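Why Do We Sort Seeds?

Have you ever tipped out a jar and found two kinds of things all muddled up together? Little round beans, say, with a few long stripy seeds hiding in between! Sorting means looking closely at colour, shape and size, and then deciding what belongs with what.

People have been sorting their beans by hand for a very, very long time -- well before there were supermarkets -- and it's still a lovely quiet job for a rainy afternoon in April. A plate with a raised rim is best, so your beans don't go rolling off under the couch. 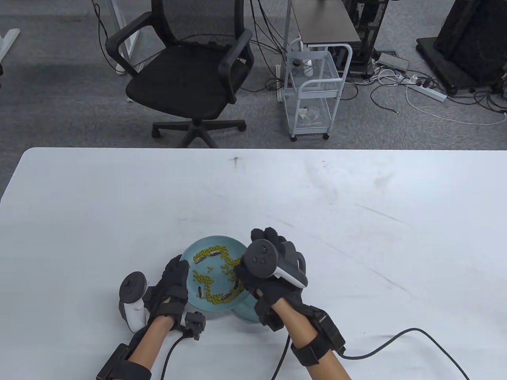

Start with whichever kind there is least of, and pop those onto a second plate one by one. Your fingers will soon get the hang of it, and then you can ask a grown-up which ones are good for planting in the garden.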